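Rilstead boulder train – matching the source outcrop

Fledari_field
Posted in February
The boulders north of Rilstead are usually mapped as a single train from one source ledge. I have logged 34 of them with long-axis orientation and a hand sample where the landowner allowed it. Most are pink quartzite with thin pebble bands. The largest sits at 2,597 feet, well above where I expected the ice margin.

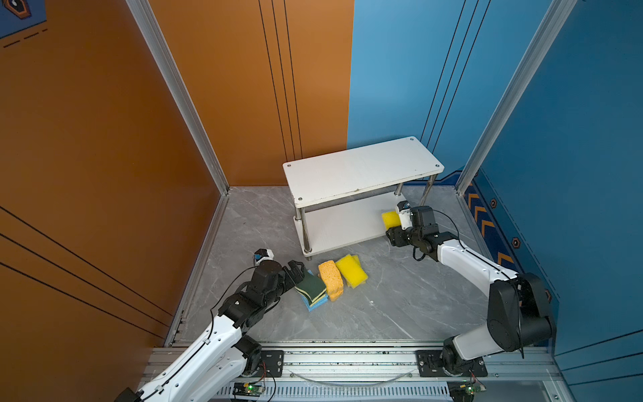

Orientation data are weak. Several blocks have clearly rolled, and farmers have dragged the smaller ones to the fence lines. I would not use long axes for ice direction at this site.

tillplain
Agree on the axes. I don't agree on a single source. The blocks east of the Sander road have feldspar in the matrix and the western ones do not. That is two ledges, or one ledge with a facies change you haven't walked yet.

Fledari_field
The feldspar shows up in four samples, all heavily weathered. I'd want thin sections before splitting the train.

devadiga_creek
What datum is the 2,597 from? The old quad has a spot height of 1,781 at the creek crossing and it reads low against everything newer.
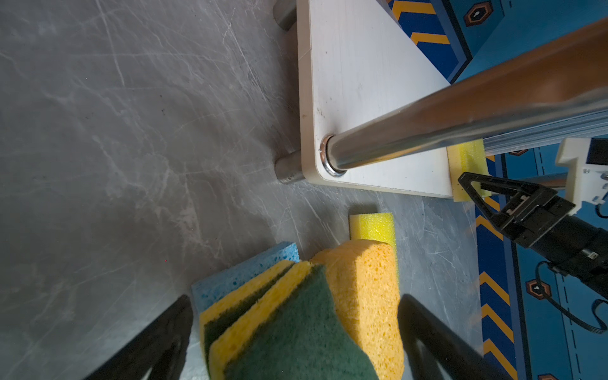

Also check the downhill side for a split face. If the halves fit, it broke in place after the ice left – frost, most likely.

Fledari_field
Handheld GPS, so treat the elevation as soft. The halves do fit. The gap is wide enough to walk through.

tillplain
Soft elevation is a problem if you are arguing for a higher margin. Get a proper level line in first. And cut the thin sections from fresh rock, at least a hand's width in from the surface.

quartz_ledger
Sample 440 in the county collection is from the western group, if you want a comparison. No feldspar in it that I could find with a loupe.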